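Paper towel versus air dryer: does the campus swap add up?
Group report, 08/10/2024

Hekholm College says pulling paper towels from its washrooms will cut waste by half. We weren't convinced, so we surveyed 109 students and read the supplier's own brochure, from Skesamska, as closely as we could stand.

The brochure compares its dryer with someone using three towels per wash. Our respondents mostly reported using 2. That alone shrinks the claimed saving, and the brochure doesn't mention it. It also leaves out the cardboard core, which goes in the recycling anyway. 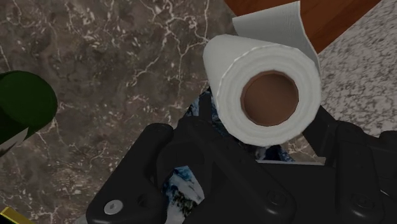

One respondent wrote that the dryers are so slow she wipes her hands on her jeans, and asked whether we'd be counting the laundry. We didn't, but 53 students ticked "leave before my hands are dry", a poor result for a device sold on hygiene.

Cost is murkier. The college quoted us $1,222 per unit, installed - no word on servicing. Our survey was self-reported and skewed to first years, so we wouldn't lean on it too hard either. We'd still like to see a metered trial in the Setiawan building before December.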